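Laundry room: frequently asked questions

Where is the laundry room?
On the ground floor of Foulkes House, past the post boxes. Your room key opens it.

When can I use it?
From 9 in the morning until 9 at night. Start your last wash by 7 so that the dryer has time to finish.

How do I tell the washer from the dryer?
Look at the label at the upper left of each machine. 智慧烘 is the dryer and 智慧洗 is the washer. The character 号 after the figure just means "number".

Do I need to book?
Only at weekends. The booking sheet is on the residents' page, and each household can take 3 slots a month. If you are more than 19 minutes late, the slot is free for anyone.

How much can I put in the dryer?
Fill the drum halfway and stop there. A double duvet will not dry properly — take it to Plullano on the high street, who have larger machines.

Do I have to clean the filter?
Yes, before every load. Put the fluff in the bin, not down the sink.

What should I not put in?
Rubber-backed mats, anything with oil or paint on it, and shoes. Wool goes in at your own risk.

The dryer will not start. What now?
Push the door until it clicks, then try again. Check for a sleeve or sock caught in the opening. If it still does nothing, leave it alone and report it.

Should I leave the washer door open afterwards?
Yes, please. The rubber seal goes musty if the door is kept shut.

Somebody has left their washing in the machine. Can I move it?
Wait ten minutes after the end of the cycle, then put it in one of the baskets on the shelf.

Who do I contact?
Heather Lamont for faults, Sheena Halliday for bookings and lost property. Both are at the front office until 4.
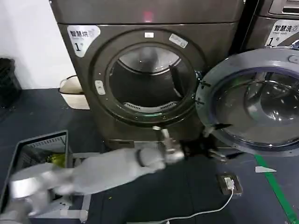
Dryer no. 1 (left) and washer no. 1, both with doors open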